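Home | Catalog | Authors | Submissions | FAQ

Submissions FAQ: Brevel Poetry Series

January 6, 2018
By the Baltwood Press editorial desk

Who may submit?
Any poet writing in English who has not published a full-length book. Chapbooks do not count.

How long should the manuscript be?
Between 48 and 78 pages, numbered, with no more than one poem to a page.

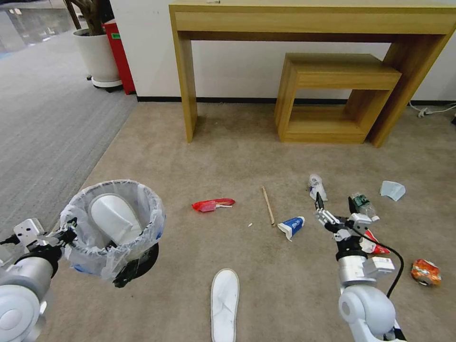 Translations are read only for the Brendach list, which has its own form and opens in August.

Can I send poems already in magazines?
Yes. Include an acknowledgments page. It is left out of the page count.

How many manuscripts are read?
The last period brought in 415. Two were accepted.

May I revise after submitting?
No. Withdraw the file and submit again before the closing date.

Recent items
Bondarchuk Prize: longlist
Brendach list: notes for translators
Spring catalog, 232 pages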